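生活デザイン演習 プロジェクト報告書
共用キッチンにおける色つきプラスチック食器の並べ方と重ね方

第四班
ハビエラ・ビジャルバ(Javiera Villalba)
レジス・ピション(Régis Pichon)
ほか二名

提出日 2022年10月12日(水曜日)

1 はじめに

私たちの班は、学生寮に付属する共用キッチン「Prendby」の食器棚を題材に選んだ。Prendbyでは、軽食や子ども向けの行事のときに色つきのプラスチック食器を使っている。割れにくく軽いので行事の担当者には好まれているが、片づけの段階になると評判が悪い。棚の扉を開けると崩れてくる、小さい器が奥に入って見つからない、コップがどこかの器の下に隠れている、といった声が利用者ノートに繰り返し書かれていた。

最初の班会議では、棚を買い替える案、仕切りを入れる案、食器を減らす案が出た。しかし棚は寮の備品であり、私たちが勝手に替えることはできない。食器を減らす案も、行事の担当者に聞いたところ断られた。残ったのは、今ある食器の並べ方と重ね方を決め、それを利用者に伝えるという案である。地味な内容ではあるが、演習の期間内に終えられると考えてこれに決めた。

報告書の前半では、使った食器と作業の手順について述べる。後半では、机の上で比べた並べ方と重ね方の結果、棚での試用、利用者への伝え方についてまとめる。文章は主にビジャルバが下書きし、ピションが棚に関する部分を書き、残りの二名が全体を直した。

2 対象とした食器

対象は「Pirnby」という名前で売られているプラスチック食器のセットである。一組は10点で、鉢とコップからなる。Prendbyにあるものと同じ組を班で一組購入した。費用は演習の補助金3,000円の中から出した。Prendbyの食器をそのまま借りる案もあったが、行事の予定と重なると作業が止まるため、自分たちの組を持つことにした。

鉢には大きさの違うものが混じっている。口が広く底に向かって細くなる形で、縁がやや外に開いている。色はピンク、黄緑、青、橙などで、表面につやがある。コップは口のほうが広い、ごく普通のタンブラー形である。赤、黄、黄緑、橙があり、鉢と同じようにつやがある。

同じ色が鉢とコップの両方に使われている点は、最初は便利だと思っていた。たとえば黄緑の鉢と黄緑のコップを組にして出せば、誰の席かがすぐにわかる。ところが片づけの場面では、この色の重なりが混乱のもとになっていた。黄緑の小さい鉢は、黄緑の大きい鉢と一緒に置かれると見分けにくい。利用者ノートで「なくなった」と書かれていた小鉢は、私たちが棚を確認したときには大きい鉢の中に入っていた。

なお、食器の呼び方については班の中でも揺れがあった。浅く見えるものを皿と呼ぶ者と、すべてを鉢と呼ぶ者がいた。上から見ると深さがわかりにくいため、同じ器でも見る位置によって皿に見えたり鉢に見えたりする。報告書では、コップ以外をまとめて「器」または「鉢」と書く。

3 作業場所と机

作業は302教室で行った。最初はPrendbyの調理台を使うつもりだったが、夕方は自炊をする寮生が多く、食器を広げたままにしておけなかった。302教室には四角い机があり、並べた状態で席を離れることができる。

机には濃い緑色の布を掛けた。布は「Jacquet」という生地店の端切れである。布を掛けたのには理由が二つある。一つは滑り止めで、天板に直接置くと器が軽いためにすぐ動いてしまう。もう一つは色の見え方である。白い天板の上では黄色のコップの輪郭がぼやけ、離れて見たときに位置がわかりにくかった。濃い色の上では黄色も橙もはっきり見える。

ただし、緑の布の上では黄緑の器が沈んで見えるのではないかという意見もあった。試してみると、布の緑が十分に暗いので、黄緑との区別には困らなかった。赤と橙のほうがむしろ紛らわしく、とくに照明の反射が器の底に入ると、赤い器が橙に見えることがあった。記録をつけるときに色の名前を取り違えた例があり、途中から色見本の紙を机の横に貼るようにした。

4 作業の進め方

比べる方法は、並べ方と重ね方に分けた。

並べ方については、器をすべて平らに置き、コップだけを寄せる形と、コップを器の間に散らす形を試した。棚の一段を机の上で再現するつもりだったので、器どうしの縁が触れるか触れないかの距離まで詰めた。

重ね方については、次の3通りを決めた。名前は班でつけたものである。

入れ子
同じ形の器を大きい順に重ねる。いちばん一般的な方法で、Prendbyの利用者の多くが自然にこうしている。

立て入れ
器の中にコップを立てて入れる。コップの口は上に向ける。器の底が平らなのでコップは安定するが、高さはコップの分だけ増える。

橋がけ
立て入れの状態から、コップの口の上に別の器をのせる。下の器、コップ、上の器の順に積み上がり、下の器と上の器の間にすき間ができる。

橋がけは、利用者ノートに描かれていた小さな絵から採った。誰が描いたのかはわからない。棚の奥でこの形に積まれているのを班の一人も見ており、行き当たりばったりに置かれたものなのか、意図があるのかを知りたいと思った。

それぞれの方法で、取り出しやすさ、崩れにくさ、見つけやすさを班の全員が記入した。点数はつけず、短い文で書くことにした。以前の課題で五段階の点数を使ったとき、全員が真ん中の点をつけてしまい、何もわからなかったからである。

作業の途中で置き方を変えたときは、その都度ノートに配置を書いた。配置図は丸と四角だけの簡単なもので、丸の中に色の頭文字を入れた。ところがピションはフランス語の頭文字を、ビジャルバはスペイン語の頭文字を使っていたため、最初のページは後から読み直すのに時間がかかった。二回目からは色鉛筆で塗ることにした。

5 机の上の様子

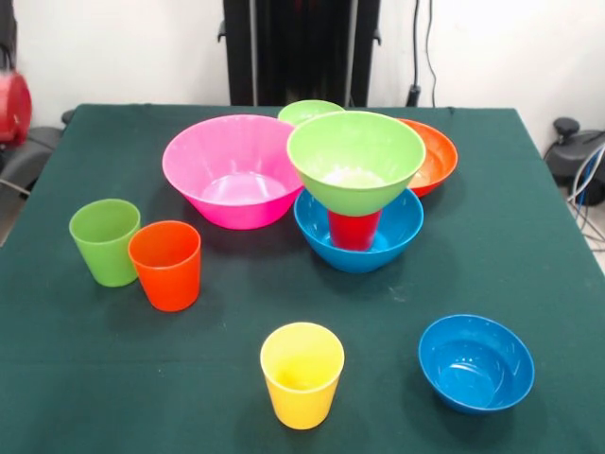

橋がけ。青い器に赤いコップを立て、その上に黄緑の大きな器をのせた形。

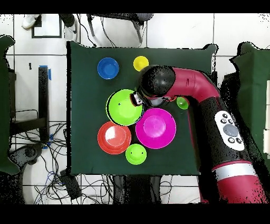

大小の器の配置。小さい黄緑の器は、赤系の器とピンクの器の間にある。 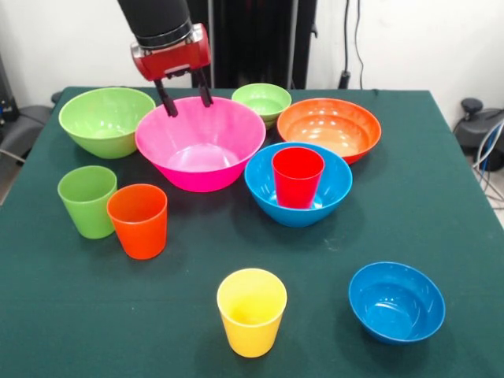 立て入れ。青い器の中に赤いコップ。後ろには橙の器がある。

6 結果

6.1 平らに並べる場合

平らに並べると、どの器も上から見えるので見つけやすい。記入欄にも「探さなくてよい」「色で言われてすぐ取れる」と書かれていた。一方で、場所は当然ながら広く必要になる。Prendbyの棚の一段には一組をすべて平らに置くことができず、コップを別の段に移すことになる。

コップを寄せるか散らすかについては、寄せるほうがよいという意見で一致した。散らした場合、器の間のすき間が埋まるため一見無駄がないように見えるが、手を入れて器を持ち上げるときにコップに指が当たる。軽いコップは少し触れただけでずれる。とくに大きいピンクの器は縁が張り出しているので、隣にコップがあると持ち上げにくい。

大きい器を手前に置くか奥に置くかでも差が出た。手前に置いた場合、奥の小さい器が隠れる。真上から見ている間はこの問題に気づかなかったが、椅子に座って低い位置から見たところ、奥の小鉢は縁しか見えなかった。棚の中段は利用者の胸の高さにあるので、斜めから見た見え方のほうが実際に近い。これ以降は、立った状態と座った状態の両方で確認することにした。

6.2 入れ子

入れ子は場所をとらず、崩れにくい。予想どおりの結果であり、大きさの近い器をまとめるにはいちばん向いている。

問題は、小さい器を大きい器に入れたときに起きる。縁が外に出ないので、横から見ると中に何が入っているのかわからない。黄緑の小鉢を黄緑の大きい鉢に入れた場合は、上から見ても気づきにくかった。班の一人は、小鉢が中にあることを知っていながら一度見落としている。小鉢をピンクの器に入れた場合は、この見落としは起きなかった。色の違う組み合わせにするだけで、かなり改善する。

もう一つ、器が互いに密着して外れにくくなることがあった。洗った後の水が間に残っているときに起こりやすい。Prendbyでは食器を拭かずに重ねる人が多いので、棚でも同じことが起きていると思われる。無理に引き離すと下の器が落ちるので、縁をずらすように少し回してから持ち上げるとよい。

6.3 立て入れ

立て入れは、班の中で意見が分かれた方法である。ビジャルバは、コップの定位置が決まることを評価していた。コップは倒れると転がるので、器の中に入っていれば棚から落ちることが減る。ピションは、コップを取るために器の奥まで手を入れるのが面倒だと書いている。

何度か試した結果、青い器と赤いコップの組み合わせがいちばん扱いやすいということになった。コップの縁が器の縁より上に出るので、指でつまんでそのまま引き上げることができる。また、青と赤は色の差が大きいので、中にコップがあることがすぐにわかる。大きい器にコップを入れた場合は、中でコップが動く余地が大きく、器を傾けたときに音を立てて倒れた。

立て入れで気をつけたいのは、コップの口が上を向いているためにほこりが入ることである。行事の間隔があくときは、使う前にすすぐ必要がある。コップを伏せて入れる方法も試したが、コップの口は底より広いため器の底に合わず、傾いたままになることがあった。

6.4 橋がけ

橋がけは、見た目ほど不安定ではなかった。コップの口の中心と上の器の底の中心が合っていれば、机を軽く揺らした程度では落ちない。上の器の底が平らであることが効いている。

しかし中心がずれると、急に弱くなる。少しずらした状態で机を押すと、上の器は傾いて後ろへ滑った。棚の扉を開け閉めするときの揺れはこれより大きい。また、いちばん下の器を使いたいときには、上の器とコップを順にどけなければならない。三つのものを動かして一つを取り出すのは、急いでいる行事の準備には向かない。

利点もある。上下の器の間に空気が通るので、洗った直後に仮に置いておくには都合がよい。入れ子のように密着することもない。利用者ノートの絵は、水切りのための積み方を描いたものだったのかもしれない。描いた人に確かめることはできなかったので、これは班の推測である。

橋がけをした塊の後ろに置いた器が見えにくくなることも記録しておく。塊が高くなるため、橙の器と小さい器はその陰に入りやすかった。棚で行うなら、塊は奥に置くか、端に寄せるべきである。

7 棚での試用

机の上での結果をもとに、Prendbyの食器棚で置き方を変えてみた。棚は「Gadero」という組み立て式のもので、棚板の高さを変えることができる。ただし、ねじがかたくなっていたため、今回は棚板を動かさずに行った。

決めた置き方は次のとおりである。

大きい器は入れ子にし、隣り合う色が同じにならないようにする。
小さい器は大きい器の中に入れず、手前の右側に置く。
青い器には赤いコップを立てて入れる。
残りのコップは左側に寄せ、口を上にして置く。
橋がけは棚の中では行わない。洗い場の横でのみ使ってよい。

試用の間、班の者が交代で夜に棚を見に行った。最初の数日は決めたとおりに置かれていたが、行事のあった日の夜には崩れていた。崩れ方には傾向があり、大きい器の入れ子は守られていたのに対し、小さい器の位置が守られていなかった。小さい器はやはり大きい器の中に入れられていた。小さいものを大きいものにしまうという動作は、考えずにしてしまうものらしい。

そこで、小さい器の置き場所に緑の布の切れ端を敷いた。机で使った布の余りである。特に説明は書かなかったが、その後は小さい器が布の上に戻されることが増えた。戻っていない日もあり、布だけがずれて奥に押し込まれていたこともあった。布は両面テープで留め直した。

赤いコップについては、黄色のコップが代わりに青い器に入っていた日があった。利用者に聞いたところ、どの色でもよいと思っていたという答えだった。取り出しやすさに差はないので、これは直さずにそのままにした。決まりのほうを「青い器にはコップを一つ入れる」と改めている。

8 利用者への伝え方

置き方を伝える紙は二種類作った。一枚目は文章を中心にしたもので、棚の扉の内側に貼った。貼ってから数日後に感想を聞くと、読んだと答えた人は少なく、扉を開けているときは両手に食器を持っているので読む余裕がないという意見があった。もっともな指摘である。

二枚目は、器を丸で描いて色を塗った配置図にした。字は「小」「コップ」の二か所だけである。こちらは扉の外側、目の高さに貼った。日本語に慣れていない寮生にも伝わりやすく、ビジャルバの知り合いの留学生からは、一枚目は読めなかったが二枚目はわかったと言われた。

色の塗り方には苦労した。色鉛筆の橙と赤が印刷すると近い色になり、橙の器を赤と思った人がいた。最終版では、橙の丸の縁を太くして区別した。色の見分けにくい人への配慮としてはまだ足りないと考えている。丸の大きさを実物の比に近づける、器の底に印をつけるなどの方法が考えられるが、今回は試していない。

9 うまくいかなかった点

作業の範囲を決めるのに時間をかけすぎた。初めは保存容器や弁当箱も含めるつもりで、リストまで作ったが、結局使わなかった。

取り出しやすさの記入も、書く人によって詳しさが大きく違った。一行しか書いていない日もあり、後から比べるときに困った。点数をやめたこと自体はよかったと思うが、せめて「どの器を取ろうとしたか」は必ず書くように決めておくべきだった。

机での作業では、食器が一組しかなかった。Prendbyの棚には複数の組が入っているので、組どうしをどう重ねるかという問題は残っている。同じ色の器が何枚も重なる場合、隣り合う色を変えるという決まりは守れるのか、それとも色ごとに分けたほうがよいのか、机の上では確かめていない。

棚板の高さを変えられなかったことも心残りである。ピションは、下の段を少し低くして上の段に余裕を持たせれば、立て入れの段をもう一つ作れると考えている。ねじは寮の事務室に相談中である。

10 今後の予定

試用は12月まで続ける。年末に寮の大掃除があり、棚の中身を一度すべて出すので、そのときに置き方が元どおりに戻されるかどうかを見たい。班の者は立ち会うが、置き直しには手を出さないことにしている。

配置図の最終版は、Prendbyの利用者ノートの最後のページにも貼っておいた。購入したPirnbyの一組は、演習が終わった後にPrendbyに渡す。机に掛けた布は洗って302教室の棚に戻した。

作業の分担
ハビエラ・ビジャルバ 机上での比較、配置図、報告書の下書き
レジス・ピション 棚の調査と試用、報告書7章
ほか二名 利用者への聞き取り、記録の整理、校正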